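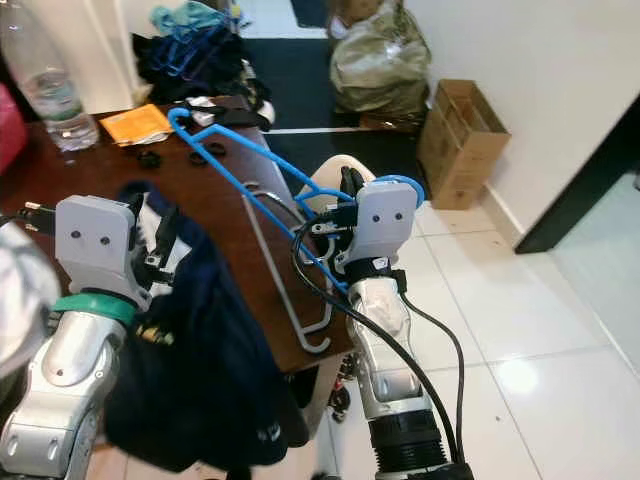 Farzana Chowdhury
Senior Lecturer in Household Economics, Totine College

Chapter 2
What a Household Keeps

When I was nine years old my grandmother gave me a notebook with a blue cloth cover and told me to write down everything that came into the kitchen for one month. It was August, school was out, and I suspect she mostly wanted me from under her feet. I took the job very seriously all the same. I wrote down the rice and the lentils, the fish on Fridays, the eggs from Mrs. Mollah next door, and a jar of pickled limes that came with a cousin and left with another cousin the same afternoon. I had no idea what to do about those limes. Had we owned them? Had we only looked after them for a few hours? I put them down, crossed them out, and put them down again in smaller letters.

I still have that notebook, and I have come to think that the trouble with the limes is a very good place to begin this chapter. In Chapter 1 we talked about income, meaning the money that comes into a home from wages, sales, rents, pensions and so on. Now we turn to the things themselves: the food on the shelf, the coats in the closet, the tools, the blankets, the half bag of flour. Economists call all of this the household stock, and it is a bigger and stranger subject than it sounds.

Stocks and flows

You will meet two words over and over in the pages ahead, so let us get comfortable with them now. A stock is an amount you have at a particular moment. A flow is an amount that moves over a stretch of time. The water in a bathtub is a stock, and the water running from the tap is a flow (so is the water going down the drain, which beginners tend to forget!). If I tell you a family has 36 pounds of rice, I am telling you about a stock. If I tell you the family eats 2 pounds a day, I am telling you about a flow. Put the two together and you know that the rice will last 18 days, provided no more comes in and the cousins stay home.

That little sum is the whole of household planning in miniature, and people were doing it long before anyone thought to put it in a textbook. A farm family storing grain after harvest had to ask how much was in the bin, how quickly it was going out, and how long it had to last. They had to think about mice and damp as well, and about how much seed to hold back for planting. We will come back to the mice in Section 2.3, under the rather grander heading of depreciation.

The Bralumum pantry study

Much of this chapter leans on a piece of fieldwork I was lucky enough to help with early in my working life. Katherine Ospina and Selvaraj Ranasinghe had persuaded 32 families in the hill town of Bralumum to keep pantry diaries for a year, and I was taken on to read the diaries and copy them out neatly. By the end we had over 700 pages, some of them stained with tea, and one whole week written on the back of a calendar when the diary went missing under a bed.

What struck all of us was how little the families' stocks had to do with their incomes. Two households with nearly the same wages might keep wildly different shelves. One bought a little every day from the market at the foot of the hill. The other bought in bulk when the road was clear and then lived off the shelf for weeks. When Katherine asked the second family why they kept so much oil, the mother looked at her as if she had asked why they kept a roof. Her house was at the top of the hill, and the bus did not run in heavy rain.

So distance matters, and weather, and storage space, and memory too. People who have lived through a shortage often keep fuller cupboards for the rest of their lives, even when the shop is across the street. I find I cannot pass a sale on lentils myself, and my daughter has learned to stop arguing.

Before you read on

Keep a diary of your own for one week while you work through this chapter. Choose a single shelf or a single drawer. Write down what is there on the first morning, then what comes in and what goes out each day, and check your figures against the shelf on the last evening. They will probably disagree. Please don't fix them quietly! Bring the disagreement to class, where we will use it in Section 2.2 to talk about errors in measurement.

If something turns up that you can't decide how to record, borrowed sugar, say, or a cake meant for somebody else, make a note of it and of what you chose to do. We will start our first discussion there.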